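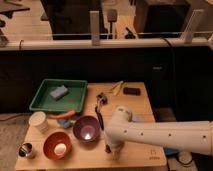

Green tray and sponge on the table

Cheap beds near Rutton airport, early flight
4 Nov 2020

wayne_arsenault
Flying out of Rutton at 6:10 in February and need one night close to the terminal. Budget is $70 before tax. The Griltach Inn shows $62 but the shuttle hours are not listed. The Sumel Lodge is $69 and says "24-hour shuttle." Has anyone used either for a departure before 7?

Chaltu L.
Stayed at the Griltach last winter. First shuttle left at 5:00, every 30 minutes after that. The ride is 12 minutes when the frontage road is clear. With a 6:10 departure and bag drop closing 45 minutes prior, you would have very little margin. Take the Sumel.

fmersha
Disagree on the Sumel. "24-hour" there means on request between midnight and 5, and the driver also covers the front desk. I waited 35 minutes. Book the Griltach and take a cab, which was $14 flat with tip.

Chaltu L.
62 plus 14 is over his 70.

fmersha
So is the Sumel once you add the parking fee.

wayne_arsenault
No car, so parking does not apply. Does the Sumel take shuttle reservations at check-in?

Ximena Painemal
Yes. There is a sign-up sheet at the desk. Put down your flight number and get the slip stamped. I had the 4:15 and it left at 4:17. Ask for a room on the west side, the ice machine is under the east stairs. My room was 112 and I heard all of it.

vaida_v
Another option is the 1772 bus from Bogale station. It runs all night, hourly until 5, and stops at the lower level of the terminal. Rooms in Bogale are cheaper than anything on the airport strip. Fare is exact change only.

fmersha
Hourly is a poor bet in February. If one gets canceled he misses the flight.

vaida_v
Take the one before it, then.

wayne_arsenault
Booked the Sumel, refundable rate, west side requested. Will call the desk the day before to confirm the 4:15.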